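Shoshana Espositoさん

いつもJurnanceの活動を応援してくださって、ありがとうございます!食卓の道具をそろえる計画、12月分の進み具合をお知らせします。

いただいた助成金で、まずトレーと器まわりから手をつけました。Plirnicoの教室は小さい子が多いので、縁が立ち上がっていて角の丸いものがいいね、とずっと話していたんです。候補はいくつもあったのですが、最後は絵柄で決まってしまいました(うさぎ、強いです)。

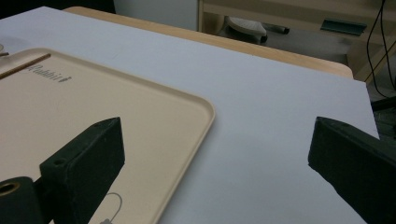

「Rabbit」の文字入りトレー。白い天板の上で

天板のほうは、木のテーブルに白い板を重ねる形に落ち着きました。Mwakalingaの部屋でも同じやり方にする予定で、板の寸法だけまだ決めかねています。それから置き方の見本づくり。器は受け皿にのせてトレーの左、スプーンはトレーの中に縦向き、というのを基本にしてみました。
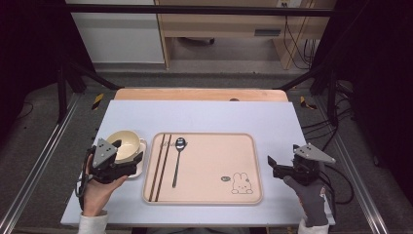 お箸をどこに置くかは、まだ意見が割れています。横向きで手前という人もいれば、小さい子にはスプーンだけで十分という人もいて、来月もう一度、子どもたちと並べながら考えます。

お金の話も少し。トレーは1枚1,000円ほどで、20枚を注文済みです。送料の199円はこちらの雑費から出しました。受け皿が2枚足りないので、Tratovに追加を頼んでいるところです。届いたら領収書をまとめてお送りしますね。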